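June, late evening

Feet up at last. Banana day again! I've been on the belt table since breakfast and I swear I can still see yellow when I shut my eyes. Joar Sandberg wants the fruit part sorted before we all go off to Prustbridge, so it was bananas onto the green belt, bananas off the belt, bananas into the tray, and then the whole thing over again.
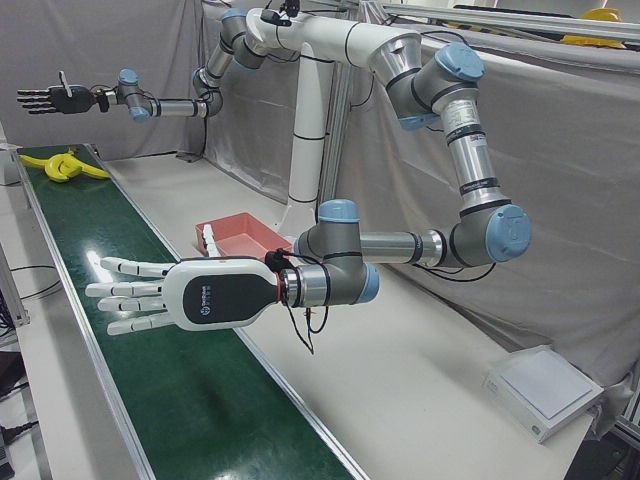
I did get a proper lunch though (the lentil soup from Bivach, plus the good bread), and I wiped down the belt when I got back, which made me feel very grown-up. The scuffs don't come off. I tried the blue spray and the orange spray and then gave up. I also meant to clear the back table and got as far as moving one cup.

My big opinion of the day is that a bunch is so much more annoying than a single banana. It never sits the same way twice!

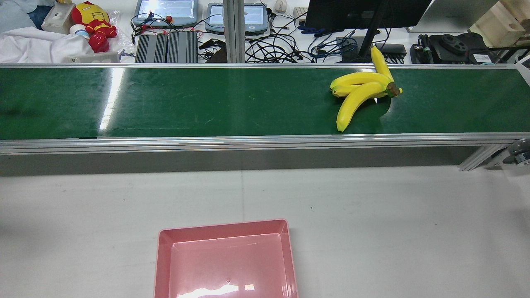 Joar thinks I should stick with bunches anyway and leave the singles for another day, and he'd like the pink tray kept where it is until he's back from Allura.

Fine by me. I'd only just got used to reaching for it there. 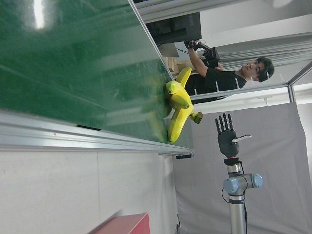
Still need to email Dwivedi about the pears, and buy actual bananas for home, because all this has given me a craving. Bed by ten, I hope. Must remember my blue sweater tomorrow, it was freezing in there by 4.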